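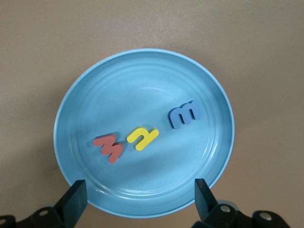 Accueil Robotique Opinions Contact

Mis à jour le lundi 13 juillet 2020
Lecture : 1 min

On juge trop souvent un jeu de démonstrations à sa taille. Chez Orkach, Iveta Hrubý en a réuni 2 578 pour apprendre à un bras à saisir des lettres en mousse dans une assiette. Je lui en aurais demandé 300, à condition de changer les lettres, leur orientation et l'éclairage.

Répéter 50 fois le même geste apprend surtout ce geste. Les saisies ratées puis corrigées devraient aussi être gardées. Kamil Kadlec les efface, et je pense qu'il a tort.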